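Frequently asked questions: the Jirker grasp-check method

Last updated in September. These are the questions we get most from people who have read the Jirker report or downloaded the data.

What is Jirker?

Jirker is a way of deciding whether a two-finger gripper is about to make a good grasp on something soft, using only the wrist camera. It looks at a short run of wrist images before the fingers close and gives a score between 0 and 1. If the score is low, the robot backs off and tries a different approach angle. It does not plan the motion itself. You need your own controller for that.

Why soft things?

Most grasp scoring methods were built for rigid objects with a clear outline. Paper bags, tissue paper, folded cloth and blankets change shape when touched, and their edges are hard to find. When we ran an ordinary edge-based scorer on items like these, it was often sure of itself and wrong. We wanted a score that would drop when the method had no good basis for an answer.

What did you test it on?

The full set has 2,028 grasp attempts, all on soft or easily bent household items. We kept 300 of them out of training and used those for the results in the report. The held-out attempts use items that do not appear in the training part at all. Rigid things are present in many of the layouts as clutter, but they are never the target.

What does the score mean? Is it a probability?

No. A score of 0.8 does not mean the grasp will hold eight times in ten. We trained the model to rank attempts against each other, so the order is meaningful and the spacing is not. If you need a real probability, fit a calibration curve on your own robot. The script calibrate.py does this, but it needs attempts from your setup, and ours will not transfer.

How well does it work?

On the held-out attempts, ranking by the Jirker score was better than ranking by the edge-based scorer for every item group except one. The exception was thin printed paper lying flat. Strong printed patterns still pull the score upward, most likely because the model takes a printed outline for a physical one. We have not fixed this. The per-group tables are in the appendix of the report.

How many images does it need?

It uses 7 wrist images per attempt, taken as the hand approaches. You can run it with fewer, but the score gets noisier, and with only one image it is not much use. The last image matters most. Dropping the first two made little difference in our tests.

The fingers block a lot of the view. Do you mask them out?

We tried both. Masking the fingers made results slightly worse. The model seems to use the finger position to judge distance, so we leave the fingers in. The downside is that a model trained with one set of fingers does poorly with another. If yours are a different shape or color, plan on retraining the last layers.

Does lighting matter?

Yes, mostly through shadows. Even light works best. Under a single strong lamp, folds in tissue paper look deeper than they are, and the score goes up when it should not. We recommend checking a few scores by hand whenever you move the setup to a different room.

What is Bunel, and do I need it?

Bunel is the logging tool that saves the wrist images together with the gripper width and arm position. You do not need it to run the scorer. You do need it, or something that writes the same files, to retrain. The file layout is described in the Bunel readme.

Were all the attempts collected in one place?

No, there were 2 sites. The larger part was collected in Emden and the rest at the Đàm workshop. The floors, light and clutter differ between them. Each attempt carries a site label, so you can train on one and test on the other. Results drop when you do this, and the report gives both numbers.

Who decided whether a grasp counted as good?

A person marked each attempt after watching it. A grasp was marked good if the item was lifted clear of the surface and stayed in the fingers until the arm stopped. Tears were marked separately. Attempts where the label was in dispute were left out of the set.

Can I use the data in my own work?

Yes, for research and teaching. Please cite the report and say which version you used. Version 1 had wrong gripper widths in part of the Emden data and should not be used for new results.

What does a wrist image look like? 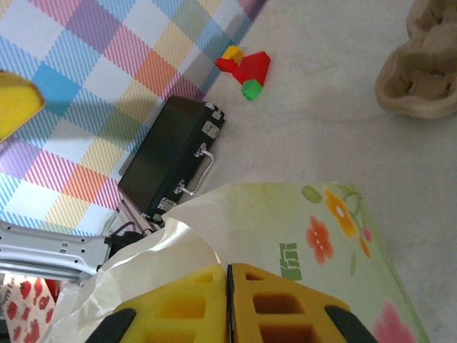
Wrist view with the gripper fingers at a flower-printed paper bag, white tissue paper to the left.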